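Research > Grava Papers > Small Goods at Home > Section 4
Last updated: Thu 22 February

4. Balls, baskets and where they end up

I started this part of the study in October, in the play corner at Rikport, and I'll admit I thought the ball would be the dull bit. It's plain green, no seams, no logo, and against a white surface you can't lose it. On a patterned rug – well, good luck! Most families we visited kept up to 20 of these kicking around, and the colour mattered far more to them than the size.
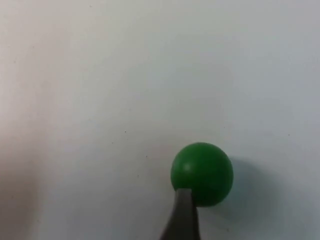
So why does a plain ball get put away more often than a fancy one? Mostly it comes down to being spotted: people told me they grab whatever catches their eye first, and a single solid colour does that nicely.

The container matters too (maybe more than I'd like, having spent 3 weeks on balls). We compared the Bromix tub, the Alcaraz drawer and an ordinary wicker basket, and the basket was everybody's favourite. It's shallow and open on top, so you can see what's in it from across the room. Figure 4 has the tan one, with its braided rim.
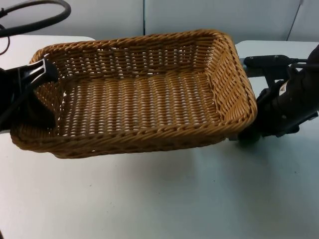
Figure 4. Wicker basket with rounded corners.

Parents also liked that crumbs and grit fall through a woven floor, though a couple grumbled about sweeping underneath afterward. I'd still pick wicker for my own place – the tub slid behind our couch and stayed there until spring.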